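Section 4: Folding jackets and other things with zippers

If you've made it through T-shirts and towels, you're past the easy part. Jackets and zip-up sweatshirts were the reason I started writing this guide in the first place, so I'm going to go slower here. Everything below assumes the table is already set up the way I had you do it in Section 2, clear and wiped down.

I use the Pinto folding board for shirts, but I leave it on the shelf for this. It's too narrow for a grown-up's jacket and the sleeves end up hanging off both sides (ask me how I know).

Before you start

Empty the pockets. All of them, including that little one inside that you forget about until December when you put the thing back on and find a melted cough drop. Then close the zipper. A zipper left open lets the two fronts slide around on their own, and you'll be chasing them the whole time.

Caution: If the zipper sticks, don't yank it. Back it down an inch, pull the fabric flat on both sides, and try again. I tore the lining of a perfectly good Tenex windbreaker by being stubborn.

Steps

1. Pick the jacket up by the shoulders, one in each hand, and let it hang over the table. Give it one good shake.

2. Lower it hem first, front side down. Let the hem touch, then walk your hands forward until the collar is down too. If you drop it all at once you get a heap and have to start over!

3. Smooth from the middle out to the side seams with flat hands. Don't worry about every wrinkle, just the big ridges.

4. Fold the right sleeve straight across the back, then bring the right side in with it. The fold should land about halfway between the collar and the shoulder tip.

5. Do the same on the left. If the cuffs are bulky, angle the second sleeve down a little so they don't stack up in one lump.

6. Fold the bottom up to the middle, then once more up to the collar.

7. Turn the whole thing over and tuck the collar flat.

Note: My shelf bins are the Dikard ones, 22 inches wide, and a jacket folded this way fits in with room on both sides. For a narrower bin, fold in thirds at step 6 -- it comes out shorter and fatter, but it stands up by itself, and I kind of like it better.

Slippery fabric

Shiny jackets are their own kind of trouble. They bunch up when you grab the middle and the folds creep open again while you reach for the next one. Hold them near a seam, where there's something to grip, and keep some of the cloth resting on the table if you can.

Blue fabric, on the move:

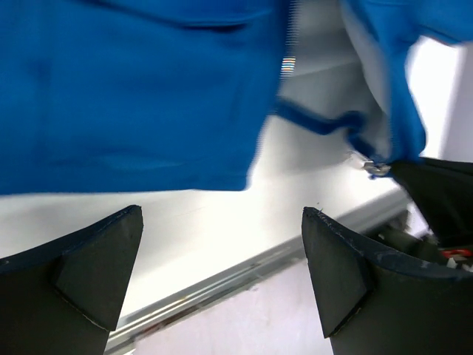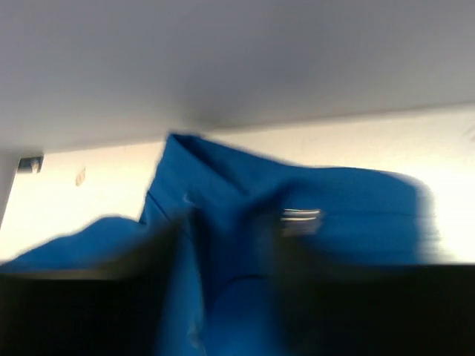 Once a slippery one is folded, lay your forearm across it and press for a count of 10 to get the air out. Then put it in the bin right away, on the bottom, with something heavier on top. A sweatshirt is perfect. I used to leave mine in a stack on the corner of the table and they'd slither off every single time.

Don't use rubber bands. They leave a mark, and on coated fabric the mark stays. If you need to hold a bundle together for a trip, a loose strip of old T-shirt does the job.

Puffy coats don't get folded at all in my house. Those go on hangers, and I cover hangers in Section 5.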